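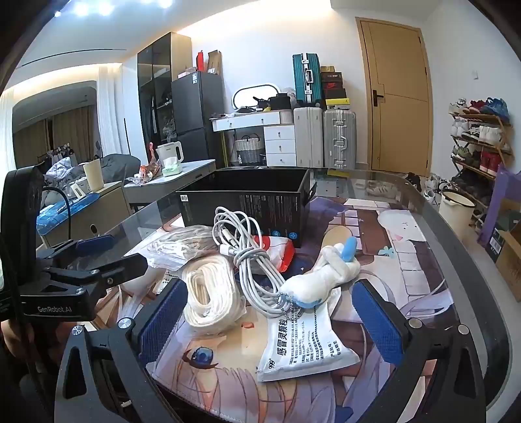 Zerkier (hand-held gripper)

Zerkier is a hobby design for a two-finger gripper, held in the hand and closed with a squeeze of the trigger. It is built at home or in shared workshops from printed parts, a handful of screws and soft finger pads. The plans are kept by Tronurside, a shared workshop that began as a bicycle repair space and still has the truing stands. No finished units are sold. Builders print their own or swap parts.

Name

Origin unclear. Early notes in the workshop log just say "Z-grip". The full name shows up later on a parts box, then everywhere.

Design

Two fingers on a common gear pair, opening evenly to either side of center. Full travel is 100 mm between the pads. Body printed in two halves, seam along the top. Total weight 340 g with the standard handle, a bit more with the long one.

The fingers are the part most often changed. Three patterns are in common use:

Straight - solid, stiff, easy to print, bad on round things.
Open - has a cut-out to save plastic and let the finger give a little.
Hooked - for cable and string. Snags on bags.

Pads are cast or cut separately and glued or screwed on. A ribbed surface is the usual choice. Smooth pads hold glass better but pick up dust and have to be wiped every few minutes. Some builders mix the two, one on each finger, though the log advises against it as the object tends to turn toward the smooth side.

Materials and tools

Any printer with a bed big enough for the body halves will do. The fingers should be printed flat, layers running along the length, or they snap at the pivot. Small screwdriver, flush cutters, a drill bit turned by hand to clean out the pivot holes. Thread lock on the pivot screws, only a drop. Too much creeps into the joint and siezes it.

Print time for the full set, one machine running, is 1090 minutes at the standard layer height. Most of that is the body.

Assembly

Order matters more than the plans suggest. Gears go in before the halves are joined. Pads last. Pivot screws are run down until snug and backed off a quarter turn - the finger should drop under its own weight. If it doesn't, file the boss, not the finger.

Trigger spring is the usual sticking point. The plans call for a spring from a particular click pen that has since changed shape. Builders now cut down a longer one.

Table trials

Grippers in this class are tried on household clutter on an ordinary table. Coiled cable is the standard hard case: the loops shift when pinched, and connectors catch on whatever is next to them. Soft toys on ball chains come up often too. Flat medicine sachets are awkward in a different way, thin and slippery with only the crimped edge to get hold of. Clear plastic bags fold away from the pads. Open boxes are easy to grip by a flap and hard to grip by anything else.

The workshop log keeps no scores. Entries are short. "Cable ok by the middle, not by the end." "Sachet - slid it off the table edge, then fine." A glass top is thought of as harder than wood, and a cloth or printed mat on it makes flat items easier to start.

Working with one in each hand takes practice. The usual mistake is closing both at once. Experienced users hold with one and move with the other, swapping as needed.

Variants

Nicholas - left-hand version, mirrored body and trigger. Shares fingers and gears with the standard build.
Steser - short body for small hands. Travel is reduced and the pads are narrower. Needs its own gear pair, so parts from the standard kit do not fit.
Version 2 - current standard. Adds a removable back plate so the spring can be changed without splitting the body.

A motor-driven variant was drawn up in September but only the mount was ever printed.

Known problems

Pads peel at the tip in warm rooms. Gears wear on one side if the trigger is always half pulled. The seam opens after drops, mostly on units printed in a brittle filament. Cleaning with alcohol clouds the handle but does no other harm.

Squeaking is common in new builds and goes away by itself, dry graphite helps. Oil should not be used, it gets on teh pads.

See also

Parallel jaw
Finger pads, casting of
Reacher tool
Tronurside workshop log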